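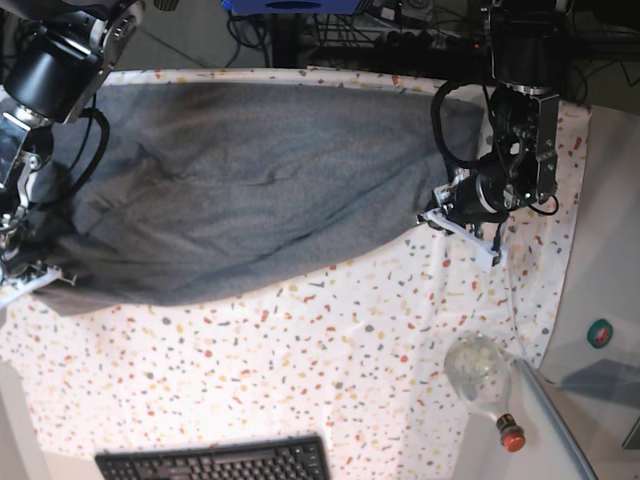
Folding Notes, Gray Cloths on the Speckled Table
Borkden Linen Pages - Gallery 8
Last revised 2023-04-19

This gallery covers flat folding of plain gray cloths at the table. It belongs with the shelf and drawer notes in Gallery 4 and uses the same terms. "Long edge" and "short edge" refer to the open cloth. "Stack" means folded cloths stored one on top of another, with the closed fold facing out.

The method is the ordinary one used at Borkden for dish towels, hand towels and cleaning cloths. Fringed pieces and anything with elastic are handled separately. Fitted sheets are on the Skavine page.

1. Opening out

Take the cloth by both ends and stretch it before it is laid down. A cloth that has been in a basket overnight carries creases in several directions, and pulling along the length takes out the ones that run across it. Diagonal creases are slower to leave. They usually need a second pull from the opposite corners, or a flat hand once the cloth is down.

Keep the tension even. If one end is gathered more tightly than the other, the long edge curves and the first fold will be off square. The error doubles with each later fold. Let go of both ends at the same time and lower the cloth onto the table in one movement.

A table covering helps here. Bare varnished wood lets a light cloth slide when the second fold is made. A woven cotton cover holds it in place. Plastic-coated covers sit between the two and are easier to wipe.

2. Folding down

Bring short edge to short edge, then turn the cloth a quarter and fold again. Press from the closed side toward the open side so that trapped air leaves through the edges. Press with the palm. Fingertips leave dents in thick pile, and the dents show on the top cloth of a stack.

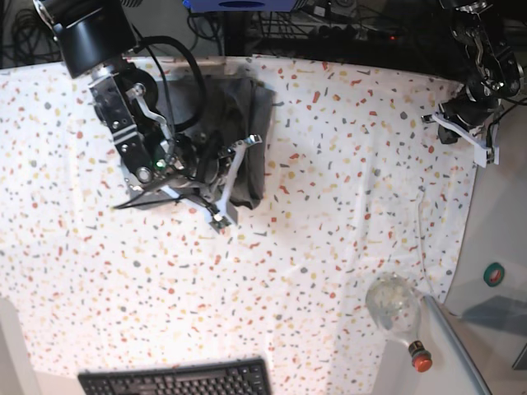

Dark gray cloth folded to a rough rectangle. Edges still crumpled, one part of the lower edge showing as a flap.

A flap like this one is corrected by opening the last fold only. Reset the edge and close it again. Tucking it under works for a single cloth but makes the stack lean, and a leaning stack of 8 will not stay on a narrow shelf.

Wrinkles in the table covering should be smoothed before the next cloth goes down. A ridge under the fabric reads as a fold line and the hand follows it.

3. Lifting and turning

Lift a heavy cloth by the border where there is one. The border is denser than the body of most towels and keeps its shape in the grip. Lifting from the middle of the body pulls the weave out of line, mainly in loose cotton. Synthetic blends recover from this within minutes.

Turn the cloth toward the side with more free table. If the hem drags, stop and lift higher. A dragging hem folds under itself and has to be found again by feel.

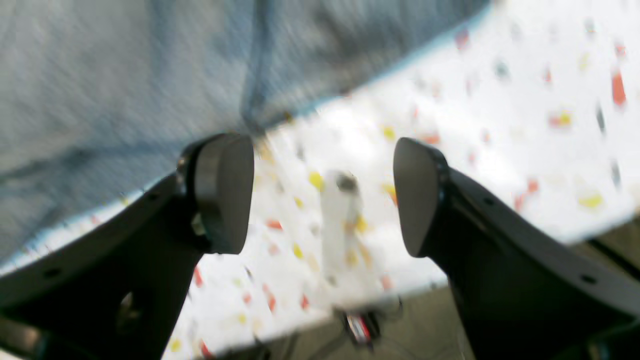
Ruaridh Dow writes that he has given up on turning and walks to the other side of the table, which he finds quicker for bath sheets and slower for everything else. He also irons the border before folding and gets a flatter stack that way - 29 hand towels to a shelf where he used to fit fewer.

The ironing step is optional and has been left out of the main sequence. It suits flat-woven borders. On terry it flattens the loops next to the hem, and the difference is visible after the next wash.

4. Picking up a fold

To move the edge of a soft cloth, take a small fold of it and lift. The fold should be thick enough to include both layers if the cloth is already doubled. Taking only the upper layer separates the two and the lower one stays behind on the table. Ribbed and knit fabric stretches along the rib, so the grip belongs close to the edge being moved.

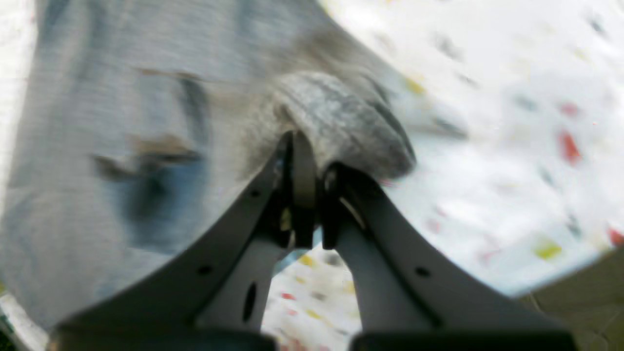
Should marked cloths be folded with the rest?
Set them aside and wash them again first, at the warmest setting on the care label. Cloths that keep their marks go in the cleaning stack with the marked side inward.

5. Storage

Remo Bassi keeps the Panicker cabinet list, which gives clear shelf heights for the tall and short versions. Measure the folded cloth after pressing, before choosing a shelf. Thick pile rises again overnight.

Rotate from the bottom. Fresh cloths go under the stack and the next one in use comes off the top. The shelf liners were replaced in September with the Fevine type, cut to 98 percent of shelf depth so the door closes without catching.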